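Cevton updates checklist for simulated grasp tests

Jan 6, 2022

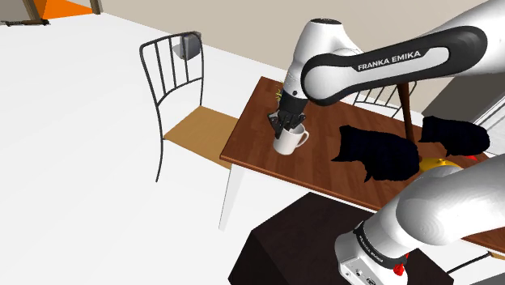
Version 2 of the Cevton checklist sets out how labs should report grasp tests run in simulation. Each result must now cover 252 trials, with the random seed and contact settings listed for every one. Finger placement has to be stated as well – a grasp with the two fingers lowered into the opening of a mug may not be pooled with one on the handle. Objects left elsewhere on the table must be named in the report, even when the arm does not touch them.

Divenlow and Hyvönen will apply the new version from June. Comments on the draft annex, which covers chairs and other furniture near the arm, are open for 45 days.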